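Tundavard (software)

Tundavard is a software package for controlling robot arms that carry a camera at the wrist. It handles camera calibration, object detection, grasp planning and arm motion, and it records each run so that it can be replayed later on an ordinary computer. It was started by Nanna Bjarnason as a set of calibration scripts and is now maintained by a small group of developers at Soriano, an engineering firm that builds sorting and packing cells. The package is written mostly in C++, with a Python interface that most users work through.

The name refers to the whole package. Its two largest parts have names of their own: Fluleck, the perception module, and Mekirus, the motion planner. Either can be used without the other, although the documentation assumes that both are installed.

History

Bjarnason wrote the first scripts to deal with a single problem, which was that the wrist camera on her arm had to be recalibrated every time its bracket was removed. The job took most of a morning and was done by hand from a printed sheet. The scripts moved the arm through a fixed set of poses, took a picture at each one and worked out where the camera sat relative to the gripper. They were passed around for a time as a zip file with no version number.

Soriano took over the code when Bjarnason joined the firm. The scripts were rewritten as a library, and a planner that had been developed separately for another product was added to it. That planner became Mekirus. The first numbered release came out in October and supported two arm models. A later release split the perception code into its own module and dropped the old text-based configuration format, a change that broke many existing setups and led to a converter being added two weeks afterward.

Structure

Tundavard runs as a group of separate processes that pass messages to one another. The driver process talks to the arm and is the only one allowed to send it motion commands. The camera process collects pictures and stamps each with the time and the joint angles of the arm at that moment. Fluleck reads the stamped pictures and publishes a list of objects with their positions. Mekirus reads the list and returns a path.

A supervisor process watches the others. If any of them stops sending messages for longer than a set limit, the driver brings the arm to a controlled stop. The limit is set separately for each process, and the default for the camera is the shortest.

Settings are kept in one file per robot. The file holds the arm model, the gripper dimensions, the camera calibration and the limits of the work area. Users are advised to keep it under version control, and the startup log prints a short checksum of the file so that a recording can be matched to the settings in use at the time.

Perception

Fluleck works on color pictures and, where the camera supplies them, depth pictures. Processing begins with lens correction, then masking, then detection. The detector is a neural network that can be replaced by the user; the one shipped with the package was trained on 3,000 labeled pictures of parts on flat surfaces.
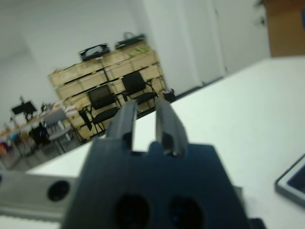

Masking is the step that decides which parts of a wrist-camera picture the detector may use. Fluleck applies two masks. The first is the self mask, which covers the robot's own hardware. A gripper body can fill much of the bottom edge of the picture, as the dark blue one does in this view, with its two open fingers reaching up over the white tabletop and a gray section of the arm coming in from the left. The self mask is drawn from the gripper model and the current finger opening, so it changes shape as the fingers move. The second is the work area mask, which is computed from the arm's pose and removes everything past the edge of the table — in a room like this one, the chairs, the wooden crates and the desk with its monitor. Without it, early versions of the detector reported chair legs as rods.

The work area mask depends on knowing where the table is. Fluleck gets this from the settings file and then checks it against the picture by looking for the long straight line of the table edge. If the line it finds and the line it expects differ by more than a set angle, the module reports a warning and keeps using the value from the file. It does not correct the value by itself. This was a deliberate choice, as an automatic correction in an early test build locked on to a floor seam and shifted the work area by the width of a hand.

Tilted views are handled by rotating the picture before detection. The amount of rotation is taken from the joint angles, and the detected positions are rotated back afterward. Users can turn this off for cameras mounted so that the picture always stays level.

White surfaces under bright lighting are a known weak point. Auto-exposure tends to darken the whole picture in response to a pale tabletop, and dark objects then lose detail. Fluleck can measure exposure only inside the work area mask, and the manual recommends this setting for pale tables, together with a fixed white balance.

Planning and control

Mekirus plans in joint space. It starts with a straight path from the current pose to the goal and checks it for collisions against a simple model of the cell made of boxes and cylinders. When the straight path fails, it runs a sampling search and then smooths the result. Search time is capped, and if no path is found before the cap the planner returns an error. It never returns a partial path.

Grasp selection is done before path planning. For a two-finger gripper, the module looks for pairs of opposite surfaces that fit between the fingers and ranks them by how centered they are on the object. The top candidates are tried in order until one can be reached. A grasp that would bring a finger closer to the table than the clearance set in the file is dropped from the list.

The final approach uses feedback from the camera. Over the last part of the motion, Fluleck sends updated object positions and the driver adjusts the path in small steps. Once the fingers cover too much of the object for the detector to report it, the driver keeps the last good position and finishes the motion without updates.

Calibration

The calibration tool is the oldest part of the package and still follows the method of the original scripts. A flat checkered board is placed on the table, and the arm visits a series of poses and takes a picture at each. The default series has 86 poses. A shorter series is offered for routine checks, but it is not accepted for first-time setup.

The result is a single transform between the wrist and the camera, along with an error figure in pixels. The tool refuses to save a result if the error is above the limit, and it marks the poses that contributed most to it. Loose camera brackets are the most common cause given in the manual, followed by a board that is not quite flat.

Recording and replay

Every run is saved as a log of messages, pictures and joint angles. A log can be played back through Fluleck and Mekirus with no robot attached, and the output can be compared with what was produced during the run. The developers use this for testing. The regression set held 216 logs at the time of the most recent release, and a change to either module is not merged until all of them have been replayed.

Pictures take up most of the space in a log. By default they are compressed and saved at a lower rate than they are captured, so a replay may not match the live run exactly. A full-rate option exists for debugging and fills a disk quickly.

The log viewer shows the camera picture with both masks drawn over it in separate colors. It can also step through the planner's search, although this view is slow on long logs.

Limitations

Tundavard supports one arm per installation. Two arms can share a table only if their work areas are set so that they do not overlap, and the planner has no knowledge of the second arm. Moving obstacles are not modeled. The package is not a certified safety system, and the manual states that the supervisor's stop function must not be used in place of guarding or an emergency stop circuit.

Clear and mirrored objects are detected poorly, mainly through missing depth data. Cable routing is not included in the collision model, so users have to set joint limits by hand to keep a camera cable from wrapping around the wrist. The public issue list had about 1,055 entries at last count, most of them closed, and cable problems have their own label.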